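Nerivis Sorting Bin – README

Welcome, and thank you for taking an interest in our bin of blocks. This folder holds the notes and pictures for the sorting work we do at Trurkesthorpe, and this file is meant to save you some poking about. If you have come from the Daher set, much of it will look familiar, though the bin is a different one and the blocks are not the same colors.

## What is in the folder

There are 300 pictures, kept in 30 folders, one folder for each time the blocks were tipped out afresh. The file notes.txt has a line or two per folder about how the blocks landed. Folder 19 has the longest note, mostly because two of us disagreed about which blocks were touching.

## The bin

It is a big gray metal bin, open at the top, with sloping sides and a sheet-metal panel that slants down inside. It stands next to the pale wooden table. It has had a good long working life and we have never tried to polish it up – the floor is scuffed and cloudy with scratches, and there are two small round holes in it. Please don't label the holes as objects. We did that ourselves in the first version and spent a whole afternoon putting it right.

## The blocks

We use plain rectangular blocks in red and dark green. The green can look nearly black in poor light, so turn your screen up before you decide on a color. Blocks often end up against the walls, and those are the ones worth taking your time over.

When you label:

- mark the color first, then the position
- if a block is partly hidden, mark only what shows
- a small patch of color still counts as a block if you can tell it belongs to one
- leave the pale side faces inside the outline

## Changes

Version 3 (June) fixes the hole labels and renames the folders so they sort properly. Nothing was taken out. If you already have the older copy, you can keep your own labels – the picture names are the same as before.

## Related

- Daher block set
- Prekon tray and lid pictures
- Trurkesthorpe bench notes

Contact: the Nerivis desk, Trurkesthorpe | Back to top

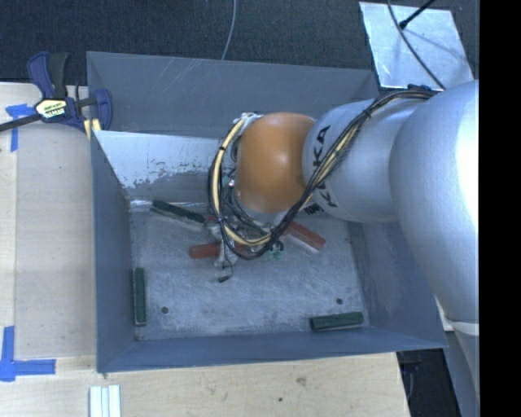 Red and dark green blocks on the scuffed floor of the bin.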